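6.3 Loss of grip on filled bottles (fault group G)

Applies to the Trurkwood hand-held gripper, all units fitted with flat finger plates.
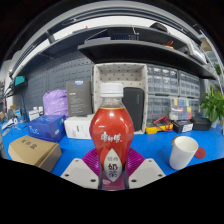

Use this section when a filled bottle slips, turns or drops while the fingers are closed, or when the tool reports a G fault during a hold. For fingers that will not open or close at all, go to section 6.4. For faults in the recorded finger position, see section 7.

Section 6.3 was rewritten after a drop at the Brultance bench on Saturday, January 12, 2019. A full bottle left the fingers during a lift, the cap split on the floor and liquid reached a power supply under the bench. There was no injury. The supply was written off. The review by Bernadette Duggan and Junhao Long found two causes acting together: a finger plate screw had backed out, and the operator had cleared a G2 warning twice without opening the tool. The steps below replace the old reset procedure, which allowed both.

CAUTION: Do not clear a G fault while an object is held. Clearing the fault releases the hold force for a moment and the object can fall.

CAUTION: Keep mains adaptors, power boards and open electronics off the floor beneath the work area and at least one arm's length from any bottle or cup that contains liquid.

6.3.1 Fault codes

G1 – Hold force low. The fingers have closed but the force is under the set value. The object may still look secure.

G2 – Slip warning. The finger gap has changed during a hold without a trigger movement.

G3 – Uneven load. One finger is carrying much more of the load than the other. This is usually a loose plate or a bottle gripped off centre.

G4 – Hold lost. The fingers have closed past the expected width. Treat the object as dropped, even if it has come to rest on the bench.

Note: G1 and G2 can show together. Work through G1 first.

6.3.2 Making the tool safe

1. Lower the object until its base is fully supported by the bench. Do not try to finish the lift.

2. Ease the trigger open slowly. Keep your free hand beside the object, not between the fingers.

3. Move the object out of reach of the tool.

4. Set the mode switch to OFF and wait 15 seconds for the drive to discharge.

5. Unplug the cable at the handle end. Do not pull on the cable itself.

6. If any liquid has escaped, switch off power to the bench at the wall before wiping up. Do not reach under the bench until this is done.

CAUTION: The fingers can close without warning if the tool is unplugged with the trigger held in. Release the trigger before step 5.

6.3.3 Checking the finger plates

1. Lay the tool on its side on a clean cloth.

2. Hold each plate at the tip and try to rock it. There should be no movement. A plate that clicks or shifts has a loose screw.

3. Check each screw with the driver from the Cortés service kit. Turn it only until it stops. The plates are soft enough to crack at the screw holes if the driver is forced.

4. Look along the edge of each plate for bending. Replace plates in pairs, even when only one is bent.

5. Look for fine cracks running out from the screw holes. A cracked plate must be replaced before the tool is used again. Glue and tape are not accepted repairs.

6. Wipe the inner faces with a dry, lint-free cloth. Use water for sticky residue and let the faces air-dry. Do not use solvent or hand cleaner, as both leave a film.

Note: Dried drink on the finger faces is a common cause of G1. It feels tacky to the touch but gives a poor hold once the bottle surface is cold or damp.

6.3.4 Resetting the hold force

Do this after any plate has been tightened or replaced, and after every G4 fault.

1. Reconnect the cable and set the mode switch to SET.

2. Close the fingers fully with nothing between them. Wait for the steady green light.

3. Open the fingers fully and wait for the second green light.

4. Fit the test block from the service kit and close the fingers on it. The reading should settle within 5 seconds.

5. If the reading keeps drifting, stop. Return to 6.3.3 and check the plates again. If it still drifts, the force sensor is faulty and the tool must go back to the workshop.

6. Set the mode switch to RUN.

6.3.5 Test hold

1. Use a sealed bottle of the same shape and fill level as the one that slipped. Check that the cap is tight.

2. Stand the bottle upright, clear of other items and well in from the edge of the bench.

3. Bring the fingers in from either side at the same height. On bottles with a rounded body, avoid the curve just below the neck, where the fingers tend to ride upward as they close.

4. Close the fingers and hold for 15 seconds without lifting. Watch for G1 and G2.

5. Raise the bottle a finger's width, hold, and lower it. Repeat 6 times.

6. Turn the wrist slightly to each side during the last lift. The bottle should not rotate between the fingers.

If any G fault shows during the test, tag the tool out of service. One clean result after a failed one does not count as a pass.

Note: Glossy labels and shrink sleeves can slide on the bottle while the fingers keep their grip on the label. No fault shows when this happens. Mark the label and the bottle with a short pen line across the join before the test, and check afterward that the line still meets.

6.3.6 Recording and return to service

Enter the fault code, the object held and the work done in the Arham log. Record warnings that went away by themselves as well – the G2 warnings before the January drop were not logged, and the loose screw went unnoticed as a result.

A tool that has shown G4 may be returned to service only by Aoife Scanlon or Kieran Tierney. G1, G2 and G3 may be signed off by the operator once 6.3.5 has been passed.

Replace both finger plates after 4,000 closures, whether or not a fault has occurred. The closure count is kept in the handle and is not cleared by a reset. Plates and screws are ordered through Róisín Ó Néill. Quote the serial number on the handle, and do not reuse the old screws.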